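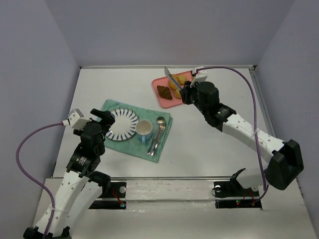 Laying a place for breakfast

Laying a place means putting out what one person needs to eat a meal. Breakfast is a good meal to start with, as there isn't much to carry.

Start with the cloth or mat. It catches crumbs and drips, and it marks out one person's space at the table. Smooth it flat with your hands if you like, but a few creases do no harm.

The plate goes on next. Put the mug beside it, with the handle where your hand can reach it easily. Leave it empty until everyone has sat down.

Now for the fork and spoon. Forks have thin points called tines, which hold food still or pick it up. A spoon has a bowl, so it can carry soft or runny things like yoghurt. At many tables the fork goes on the left and the spoon on the right, but some families keep them together on one side.

Rolls and croissants are often shared from a tray in the middle. A croissant is made from dough and butter, folded and rolled many times. In the oven the thin layers puff up — that's why it flakes when you bite it.

Use tongs to take one. Squeeze gently around the middle of the pastry, lift it and move it over your plate before you let go. Then put the tongs back for the next person.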